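Rirnham shared kitchen, countertop and table check
Autumn round, walked in September, with comments

Hello again, everyone. I have put my comments under each item this time, as several of you told me last round that a column of ticks with my initials beside it was not much use when you wanted to know what to do next. There are 23 items on the full Rirnham sheet, but the storeroom and the bathroom have their own pages, so this page covers only the long table with the brown mat and what lives on it. Get yourself a cup of tea, I do go on a bit.

Marks used: OK, WATCH (fine for now, look again next time), FIX.

Item 1. Toaster oven, position and surroundings. WATCH
The oven has its corner at the end of the table by the wall, and I have no quarrel with that. My usual rule is a hand's width of clear space on every side, and please, nothing stored on top, not even for a minute while you look for the oven gloves. Dish towels are the ones I worry over most, they have a way of ending up wherever there is a warm flat surface. I have marked this WATCH mainly for the plates, which like to drift down the table toward the oven as the morning goes on.

Item 2. Outlet strip and cords. OK
The strip is up on the wall, off the tabletop, and I would like it to stay the only one. No extension cords run across the mat, please. Push the oven's plug all the way home, and pull it by the plug when you take it out, never by the cord (I know, I know, but I have replaced two frayed ones in other kitchens).

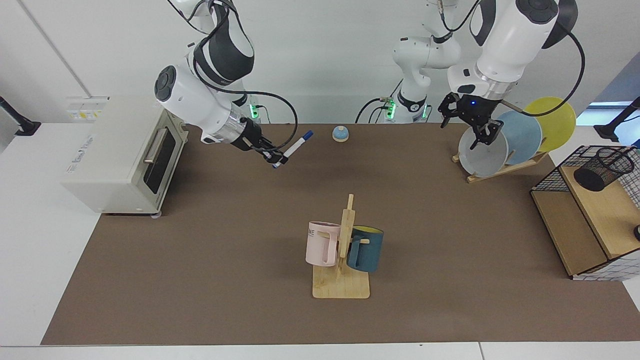
Obadia Rweyemamu would rather we unplugged the toaster oven every evening at 9, along with the kettle, and kept a sign-off slip by the door. He did it that way at Dhanial and says the habit took hold within a couple of weeks. I am happy to try it, so I have added a line to the closing sheet, and we can see how it goes by the next round.

Item 3. Table mat. OK
Lay it flat with no curled corners, and run a hand along the edges while you are there. Lift it once a week and wipe underneath, since crumbs will find their way under any mat ever made. A mild soap is plenty. Please don't use the strong degreaser from Pinulen on it, that one is for the stove hood and it leaves a smell that hangs around until lunch.

Item 4. Markers and small loose things. WATCH
Markers are for labels and belong in the drawer when the labeling is finished. Cap on, every time. Anything that can roll can also get underfoot, and a tile floor is not a kind place to step on a marker. The same goes for pens, chopsticks and the little wooden stirrers.

Item 5. Mug tree. OK
Two mugs on it, one teal with a yellow inside and one pink, and that suits me very well. A mug tree gets tippy when all the weight goes on one side, so hang the first two across from each other and build up from there. Give each peg a gentle wiggle when you wipe it down. Keep the base well in from the table edge, and look over the handles for hairline cracks before you hang a mug back up.

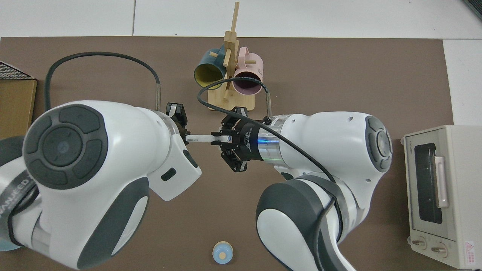
Item 6. Plates and plate stand. WATCH
The stand is a good idea and I was glad to see it in use. Plates should sit inside the pegs with no overhang, and any plate that has wandered off to the very edge of the table should be brought back in. Run a fingertip lightly around each rim for chips. A chipped plate goes in the box marked Tomano for recycling, even if it is your favorite, and I am sorry about that.

Item 7. Lidded jar. OK
Lid on, and lifted by the knob with a dry hand. If you put food in it, add a label with the contents and the month. 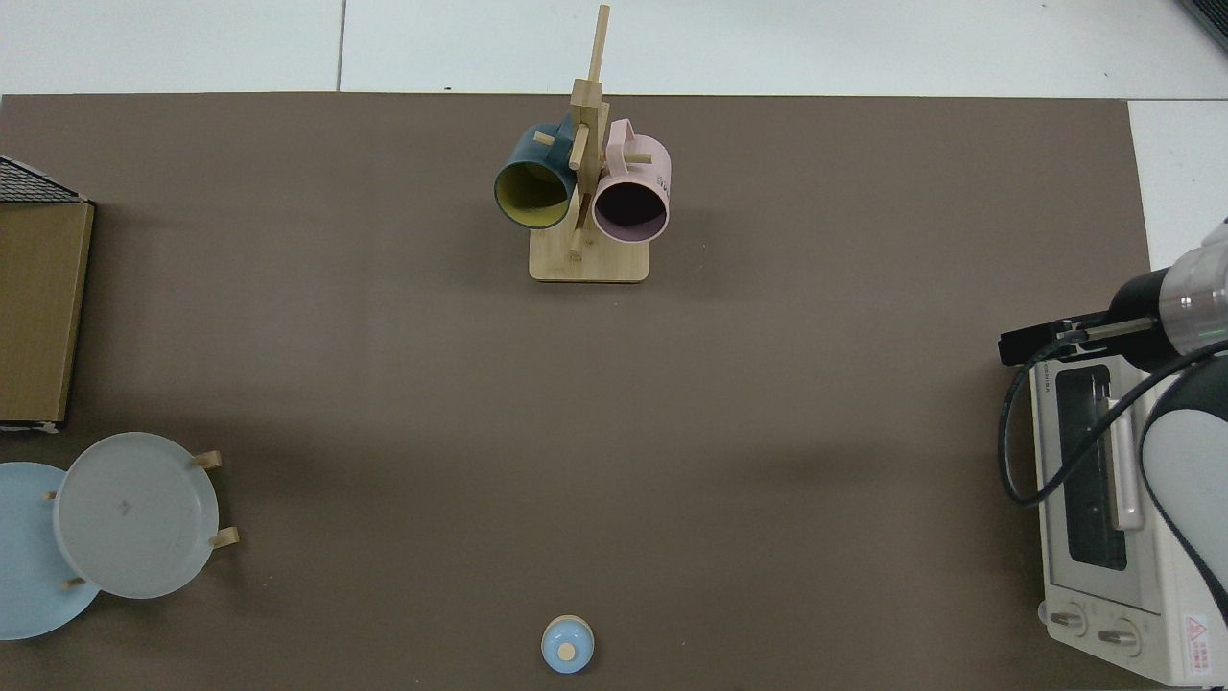

Items 5, 6 and 7: mug tree, plates and lidded jar on the brown mat.

Item 8. Oven door, handle and warning label. OK
The warning label has to stay readable, so go around it softly with the sponge. Both knobs should be turned fully to off before you walk away. Wipe the glass only when it has cooled down, and do the handle too, it collects more fingerprints than anything else in the kitchen.

To do before the next round: try the evening unplugging, find a drawer divider for the markers, and move the plate stand a little farther in. Leave your notes on the clipboard or catch me before 11 in the morning, when I am usually in the kitchen anyway.

Shagufta Jafri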